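Shelf layout, second revision

Posted 2026-07-02 in Workroom

The first layout of the parts shelving lasted until I needed a metal disc and had to unload two shelves to get at it. I had arranged everything by supplier. Bunedetti parts were at the top, Assefa parts in the middle, and whatever came from Flikano went wherever it fit. Supplier order makes sense when an invoice is being checked. I check invoices at a desk, with the parts still in the carton, so the shelves gain nothing from it.

The second layout sorts by how a part is picked up. Parts lifted with a whole hand get one kind of place, parts pinched between two fingers get another, and cartons go at the bottom. These are my notes on the change, mostly so that I can look up why a thing is where it is.

The room

The room is carpeted and I have no plan to change that. Carpet has one advantage, which is that a dropped metal part stays near where it landed and doesn't chip. It has several disadvantages. Small hardware goes down into the pile and can only be found with a magnet or a bare foot. Freestanding shelving rocks slightly until the feet have pressed themselves in, and has to be leveled again afterward. I leveled the unit on the first day, left it loaded, and leveled it again in the second week. The left rear foot had gone down more than the others.

A sheet of plywood under the feet would have fixed this. I left it out on account of the lip it makes at the front, exactly where toes go.

The shelving

The unit is a Femero, yellow, gloss finish. I would have taken gray, but gray had a lead time into August and yellow was in stock. Yellow has turned out to be useful. Black parts show up on it at a glance, and so do bare metal ones, although the gloss gives some glare when the overhead light is on. On a dark shelf I was picking up black parts by feel.

The shelf pitch is adjustable in steps. My first setting had all the openings equal, and that wastes most of the space above flat parts. The current setting gives the bottom opening the most height so a large carton can go in standing on its side. The middle opening is only as tall as I need to get a hand in over the small parts and see to the back. The rated load per the Femero sheet is 600 pounds for the whole unit. I am nowhere near that and didn't test it.

Small parts

The middle shelf is the one I use most, so it gets the things I reach for most: metal discs, black square blocks, and rods. Middle height also means I look slightly down onto the surface. At eye level, flat discs disappear behind anything in front of them.

I considered bins for this shelf and decided against them. A disc in a bin has to be dug out, and the discs mark each other when they are stirred. Lying flat on the shelf they can be lifted by the rim. The cost is area, and the shelf holds only a working quantity. The rest stays in the carton. My stock list runs to 3,000 pieces if every screw is counted, and a small fraction of that needs to be within reach.

Rules for the middle shelf:

Blocks go at the front edge. They are tall enough to find by touch and heavy enough to stay put when something slides against them.

Discs go at the back. They are low, so anything placed behind them would be fine as well, but nothing needs to be there.

Rods and thin wire go wherever they lie without rolling. I haven't solved this one. Across the shelf they roll toward the front. Front to back they stick out. At the moment they lie on the diagonal, where they are at least stable. A short length of channel would do it, and I have some in a box somewhere.

Trays

The black trays are shaped like shoe insoles. They came from Flikano and are awkward to store for the obvious reason that they have no straight side. Stacked flat, they slide. Stood on edge, they fall over in whichever direction has the least support. They will nest if they all face the same way, but the nest is tight enough that pulling one brings its neighbor with it.

What works so far is splitting them. The ones waiting go on the top shelf, laid down without stacking. The ones in use go in a clear plastic storage bin that moves around the room with the work. The bin has to be clear. I tried an opaque one and ended up lifting the lid to check every time, then leaving the lid off, then losing the lid.

Bin height matters more than I expected. On the floor it is too low to see into without bending, and on carpet it drags when pushed. I measured the height I liked and it matched a carton I already had, so the bin goes on the carton. This isn't a permanent stand. It does have the benefit that the whole arrangement can be moved with one foot.

Cartons

Cartons are kept until the contents are used up. The label on the carton is the only record of the batch, and I have learned not to copy batch numbers by hand. The large one goes on the bottom shelf. Smaller ones go against the wall or beside the work, depending on whether I expect to open them that day.

Two things to watch. First, a carton standing on its side has its flaps facing somewhere, and the flaps should face out. I got this wrong once and had to pull the carton completely out to reach a bag that was lying just behind the cardboard. Second, tape residue from a carton transfers to gloss paint. Alcohol removes it without affecting the finish, at least on a Femero. I tested on the underside of a shelf first.

Current state

Middle of the working day, trays on a board across the bin, bin up on its box, discs and blocks on the middle shelf. The rods are on the diagonal as described. 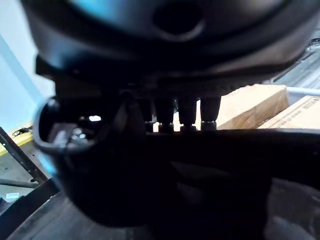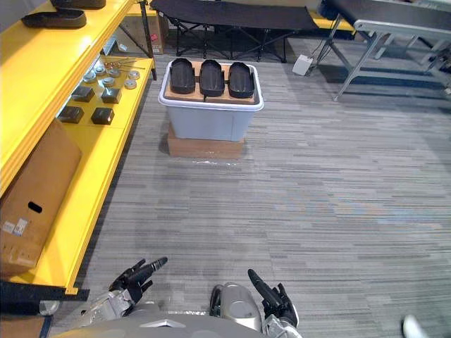
Open items

Channel for the rods. Cut to shelf depth less a finger width, no fasteners, held by its own weight.

A divider for the clear bin. The trays lean on each other when they are down inside it and I would like each one to stand separately. Corrugated plastic is the first candidate. The curve of the trays means a straight divider touches at only a couple of points, which may be enough.

Labels on the shelf edge. I have put this off because any adhesive will come off gloss paint badly, see the note on tape. Magnetic strip is the alternative, provided the shelf edge takes a magnet. I haven't checked.

The left rear foot. It will need leveling a third time. I'll mark its current position with a pencil line on the post before touching it, so there is something to compare against next month.

Reordering discs from Assefa. The minimum order is larger than the middle shelf can take, so this depends on finding room for another carton, and the bottom shelf is nearly used up by the one that is there now.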